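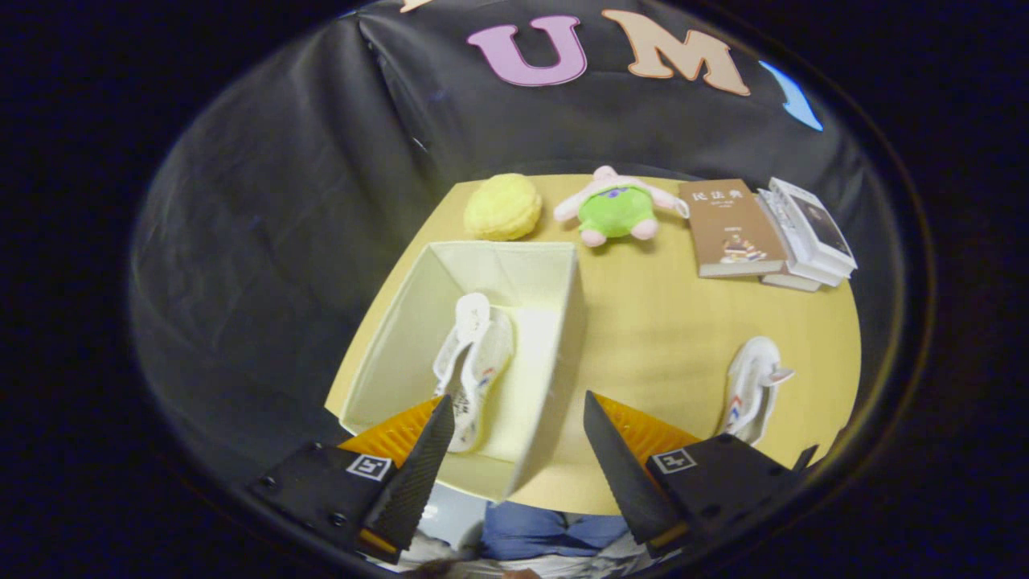 How long should it take to put a pair of shoes away? Less time than it takes to find them again, and for most of us that means a box within reach and a spot for it.

Hi everybody, thanks for coming. Drita Karagiannis asked me to do the shoe part of the Rimolness tidying evening, so blame her if I run over. (Pause, sip of water.)

One sneaker in the box, one out on the wood. I love this stage! It's where my students always stop and start fiddling with the other stuff on the table — the plush toy, the books, whatever is there. Leave it. Finish the pair first.

How I pack: first shoe on its side, toe to one end. Second shoe the other way around, soles facing the walls. Laces tucked inside, never tied. If it won't fit, flip one shoe before you start pushing.

(Show with my own pair. Ask for a helper.)

My hallway at home had 30 pairs in it when I began. I kept eight. Amancay Gallardo is going to tell you that's too few, and she gets her turn after the break.

Lids: I store them under the box until everything is packed. Labels go on the short end, facing out.

Questions now, then sign-up sheets for April are by the door.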